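Household textile waste in Eltbridge: what happens to old tea towels?

Anderson Cavalcanti
Project report, module 5

Background

Everyone knows about clothes going to landfill. Less is said about the small stuff, tea towels, dishcloths, flannels, odd pillowcases. Charity shops in Eltbridge mostly won't take them and the council leaflet only says "clean textiles", with nothing on what counts as clean. I wanted to find out what people do with them when they wear out and if a collection point at the Dustdale tip would get used.

Method

Paper questionnaire, one side of A4, through doors on the Dustdale estate and the streets behind the station. 101 went out in May, 56 came back, which was better than I'd been told to expect. Also weighed the textile bag from my own building for the length of the project, and had two short talks with staff at D'Amico, the rag merchant on the canal road. They sort by hand and sell on as wiping cloths to garages.

Questions covered how long a cloth is kept, where it goes after, and whether the person knew the tip had a textile bank. I left out income on my tutors advice. Probably should of asked household size, see Problems.

What people said

Most cloths get a second life before the bin. Tea towel, then floor cloth, then bike rag or paint rag, then general waste. Very few go straight out. Older respondents described this in a lot of detail, one filled the back of the sheet. Younger ones tended to use kitchen roll for anything greasy and had fewer cloths altogether.

Hardly anybody knew about the textile bank. Several thought it was for shoes only, because of the picture on the front. A few said they'd feel embarassed putting rags in with decent clothes.

The other thing that kept coming up was where cloths live in the kitchen. On the worktop, over the tap, over the oven door. People who kept them out in reach said they used them more and bought less kitchen roll. Not something I set out to look at, but worth a follow up.
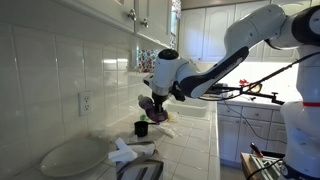
Weights

The bag from my building came to 1,416 grams in total. Mostly cotton, one bath mat, some socks. D'Amico said cotton is what they want, and microfibre is a nuisance because it doesn't soak up oil the way garages need. Synthetic blends go to a firm called Darkari for stuffing, but only by the bale, so no use for a small collection.

Problems

Short time. One area only. People who answer a form about rags are likely the people who already care about rags. No household size so can't work out anything per person. Scales were kitchen scales.

Recommendations

New sign on the textile bank, with the word RAGS on it. Leaflet wording changed to say worn out is fine if it's dry. Try a drop box by the post office for one term and weigh it properly.

Still to add: questionnaire as appendix, D'Amico notes typed up.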